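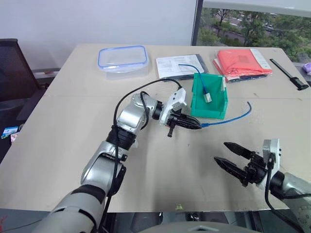
Tristura, February

Plillska leader arms: review after six weeks of use
By Gudrun Heitmann

The Plillska set is a pair of hand-held leader arms for driving a two-armed robot. You sit behind the robot, hold one leader in each hand, and the robot's arms copy what yours do. The joint positions and the camera pictures are saved together, so each go at a task becomes a demonstration you can train from. The set costs £1587 with the foot pedal and the recording software. The robot is not included and neither is the computer.

I bought ours to replace a pair of handheld controllers, which were fine for picking up blocks and poor at most other things. I wanted to know whether the leaders would cope with thin, bendy items, so network cables going into a green plastic bin became the main test. I also used them for folding cloths and putting lids on food tubs.

Setting up

The box holds the two leaders, a pair of table clamps, the pedal, a hub and the power supply. The clamps are solid but only open wide enough for a fairly thin table edge. Ours was too thick, and I ended up screwing a strip of board to the table and clamping to that.

The software found both leaders the first time. Calibration means putting each arm into a set of poses shown on screen and pressing the pedal. The drawings are small and two of the poses look nearly the same. I got them the wrong way round, and the robot's left wrist then turned the opposite way to mine until I redid it. Allow an afternoon for the whole thing if you have not done it before. The manual has a good page on matching the start position before switching the link on. Read that page. If the leaders and the robot are in different poses, the robot moves to catch up, and the default speed for that is too high. It can be turned down under Link, then Approach.

In use

The arms are light and they stay where you leave them, more or less. The elbow sinks slowly if you let go with the arm stretched out. The gripper is worked by a trigger under the first finger, with a spring that can be changed for a softer or stiffer one. I prefer the soft spring for cables. With the stiff one I kept squeezing harder than I needed to.

Picking a cable up by the plug is a fair test of any system like this. The plug is small, the fingertips are narrow, and the cable pulls on it as you lift. With the old controllers I would often knock the plug away or close the fingers beside it. With the leaders I could line up the wrist at the same time as moving in, as you would with your own hand, and after a few days I stopped thinking about it. Turning the wrist is where they are best.

There is no force feedback. You can't feel the table, and you can't feel a cable going tight. I learned to watch for slack instead, and to keep a loop of it on the table while moving the plug end. If you need to push a connector into a socket until it clicks, I don't think this is the right tool. I tried and got there sometimes, but I would not want to train anything on those recordings.

The free hand deserves a mention. When one gripper has the cable, the other ought to wait somewhere sensible, open and out of the way of the camera. It is easy to forget about it and let it drift in front of the bin. The software has a hold button for each side, which freezes that arm where it is. I thought I wouldn't use it and now I use it all the time. Letting go of hold makes the arm catch up with the leader again, so the same warning about speed applies.

My shoulders were sore after the first long session. A lower chair helped. I would still stop every half hour.

Recording

The pedal starts and stops an episode, and a double tap throws away the last one. That sounds like a small thing, but with the old set-up I had to put everything down and reach for the mouse. The makers say one project can hold up to 2000 episodes before it has to be split. I am well short of that, though the browser already gets slow when scrolling back through a long list.

You can add a note to an episode but you can't search the notes. I keep a paper list beside me for anything unusual, such as a dropped plug or a second grasp. Some people delete all of those. I keep the ones where I recovered cleanly and delete the ones where I dithered, and I would like a tag for each.

Export worked with our training code after one change to the camera names. The timestamps lined up, which I checked by tapping the table with a gripper and comparing the picture with the joint readings.

Support

I wrote to Plillska twice. The question about the elbow was answered the next day with a clear drawing of which screw to turn, and it did help. The question about searching notes got a standard reply.

Against the others

I have used the Gilletti gloves at a colleague's lab in Nogueira. They are more comfortable over a long session and quicker for big movements, such as clearing a table. For fine work I found them vague, and they need setting up again for each person. The Plillska arms don't care who is holding them, so two of us can swap between episodes without touching the settings.

Good: wrist control, foot pedal, hold button, easy to share.
Less good: narrow clamps, calibration drawings, no force feedback, weak episode browser.

I would buy them again for picking, placing and folding - for pushing things together I would look for something with feedback. Spare springs are sold separately, and the soft ones were out of stock when I last looked.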